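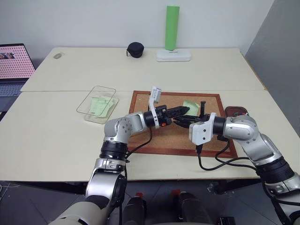

Skotbridge property, pre-sale building inspection
October 8, 2021. Owner: Hostano

Roof drains: OK. Cleared in July.
Fire doors, levels 1 to 3: one closer on 2 is slow. Adjust before the buyer's walk-through.
Exit lights: OK, all on battery test.
Elevator certificate: posted, expires in 30 days. Chang to renew.
Parking deck: 56 spaces, striping worn. Price the repaint.
Loading dock rail: FAIL. Loose at the north post, keep taped off.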